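The Long Education of a Robot That Picks Up After You

By the time I arrived at the Koutsoukos building, somebody had already made a mess of the bedroom. Making the mess is a paid position. It rotates.

The lab belongs to Grodorwood, a small robotics company that has spent the past two years trying to get a machine to tidy a room it has never seen before. Engineers have been promising this since my grandmother was buying her first vacuum cleaner, and my grandmother died believing it was close. Eluned Parry, who runs the project, would like me to know that she promises nothing. What she has is a training method, called Wumard after a typing error in an early file name, and a result she thinks is worth talking about.

The result is this. Teach a robot by showing it only good work, and it cleans up well until the first thing goes wrong. Then it stands there like a dinner guest who has broken a glass. Teach it with a supply of things already going wrong, and it copes.

"We had hours of beautiful demonstrations," Parry told me. "Everything went in the bin the first time. The robot learned that everything goes in the bin the first time."

So the team began spoiling its own lessons. Under Wumard, a human operator still steers the arms through the job, and the robot's software still learns to predict the next movement from what its cameras take in. But a good share of the lessons now begin in the middle of some small disaster: a wrapper pinched by one corner, a bottle turned the awkward way, a wastebasket on its side. The operator's job is to get out of trouble. The first half of the story, the part where the trouble started, is left out on purpose.
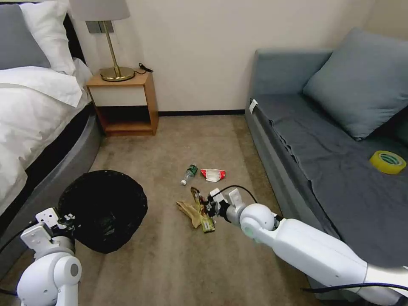 Trash duty in the bedroom, with a snack wrapper in the right gripper and the wastebasket on its side.

Yatziri Barajas has steered more of these lessons than anyone else on staff, and she has opinions about litter. Bottles are easy. Paper bags are sulky. Snack wrappers are the worst, being shiny, nearly weightless and never the same shape twice. A gripper with two fingers either has one or only thinks it does, and for a long while the software could not tell the difference. It would carry nothing across the room with tremendous care and drop it neatly in the trash.

"You feel bad for it," Barajas said. "Then you remember you have to label the footage."

The early numbers were humbling. The first version of the system learned from 500 clean demonstrations, and when Igor Bednarek tested it in a room with unfamiliar furniture, it finished the whole job once in every 6 tries. Bednarek handles testing, and he has the manner of a man who returns things to stores. He asked the team to swap 176 of those clean lessons for ones that began in trouble, keeping the total the same so that no one could claim the robot had simply studied harder. The new version finished most of its runs. It also took longer, having acquired the habit of checking whether its fingers were holding anything.

I watched it work for a good part of an afternoon. It is slow. I have teenagers, so my standards are flexible, but it is slow. An arm came down over a wrapper, closed, rose, paused, and went back down, the wrapper having stayed where it was. On the second pass it came in from a lower angle and got it. I caught myself nodding, as I have never once nodded at a person for picking up trash.

Outsiders have been polite but firm. Ekaette Ugwu, who studies robot learning at the Ornunton Institute, read a draft of the group's paper in February and sent back 5 pages of comments. Her main one was that people are not very good at inventing accidents. Ask someone to set up a mishap and you get a tidy, sensible mishap, placed where it can be reached. Real ones roll under the bed.

"Their trouble is still arranged trouble," Ugwu said when I called her. "I believe the gain. I'd like to see it in a house with a dog."

Parry concedes the point, including the dog. The plan for the next round is to harvest failures from the robot's own attempts: let it run alone, stop it when it goes astray, and have an operator take over from there. Şengül Sönmez, who writes the software for those handovers, says the hard part is deciding when to step in. Too early and you never see anything interesting. Too late and you are vacuuming. Her current version hands control to the operator when the robot has tried the same movement several times without progress, a rule she says she would also like to apply to meetings.

None of this will be for sale soon. The arms cost more than my car, and the system knows nothing about laundry, dishes or the drawer with the batteries in it. When I asked Parry what it would do with a sock, she said it would probably throw it away. She did not seem to regard this as a serious flaw.

Toward five o'clock the last run of the day ended, and Barajas went in to set up the room for the morning. She dropped a bottle, looked at it, and nudged it a little farther away with her shoe.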